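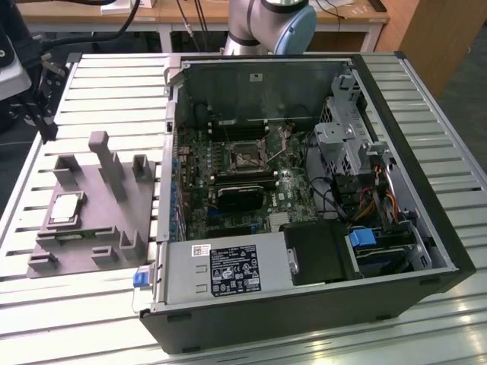

Club > Robotics > Posts

Posts About Build log Archive

I joined the Brundside robotics club because I was told there would be robots. There is one, an arm, and this term it is learning to put a processor into a desktop computer. I can do that myself, badly, so we're about even.

The project is called Gaber, for reasons that predate me. The arm takes a CPU from a pocket in a gray printed tray and sets it in the socket. After that comes a thin green board, which lives in a groove on the same tray. We are on version 12 of the tray. Versions one through 11 are holding up a shelf.

Most of my job is resetting. Somebody has to take the CPU out again, put it back in its pocket facing the right way, raise the lever and look closely at the pins, holding their breath. I did this 48 times in one evening and started to dream about levers. A bent pin means a new motherboard, and we have spent our motherboard money.

We leave the lever up at the start of each run, by the way. Closing it needs more force than I expected and makes a crunch that sounds expensive. The software people say the arm will do that part by March. The software people also said November.

Our best streak so far is 19 good placements out of 20. On the other one it stopped a hair above the socket and just thought about things until we hit the button.

The Flutimham meet is next, and Hultano, the other club on our table, is sorting colored blocks. Everyone loves the blocks. Visitors come over to us, look at an old PC lying on its side, and ask if we can fix their laptop.

I have said yes twice now.

Posted January 29, 2021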